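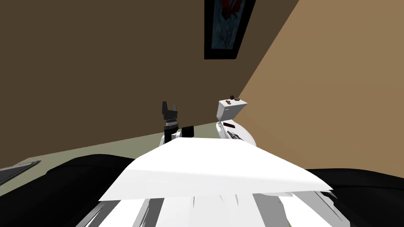 Back on the reset pose this morning. The arms were going to it fine by themselves but the planner kept rejecting the first move out of it, and I spent until lunch finding out that the collision margin in the Partanen config was being read in the wrong units. It has been like that since I copied the file over in March. Fixed it and reran the short suite. The rejections went away, and the planner now takes the shorter path over the front of the body, the one I wanted in the first place.

After lunch I moved on to the grasp scorer. The spoon is still the worst object in the set. I ran it 100 times from random starts and got 67 good grasps. The misses are mostly the same kind: the depth map puts the handle and the surface under it at nearly the same height, so the segmenter merges them and the scorer picks a point on the surface.
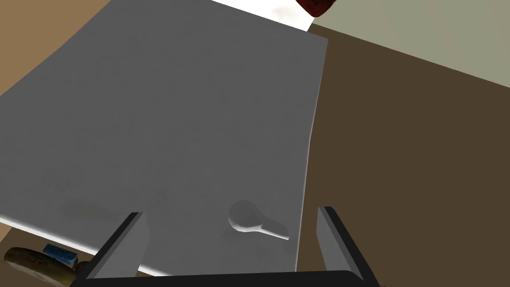
Wrist view, gray spoon on the gray surface, fingers open.

I tried a lower threshold on the edge filter. It helped with the spoon and made flat packages worse, so I put it back. The better fix is probably to let Omo use the color and depth masks together and vote, but that means touching the message format again and I don't want to do that before the Drovwood branch is merged.

Clutter runs in the late afternoon. Several things close together, one of them to be picked, and the scorer has to say which pixels belong to which object before it does anything else. With the can opener the mask keeps taking in part of whatever is behind it. 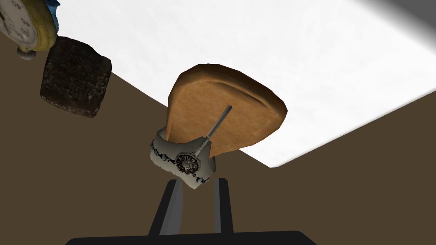

I logged the masks for every step and wrote a small script that plays them back next to the joint commands. Should have done that a month ago. Most of the bad picks have a bad mask at least 2 steps earlier, so the controller is doing what it is told. I can stop tuning gains.

Started the long job at 6:30, 300 episodes with the new margin and the old filter. Memory was creeping up again when I left - I think it is the Brimumex logger holding on to its buffers. If it dies overnight I will turn the logger off and run it again.

To do: unit check when the config loads, ask for review on the playback script, rename the mask topics.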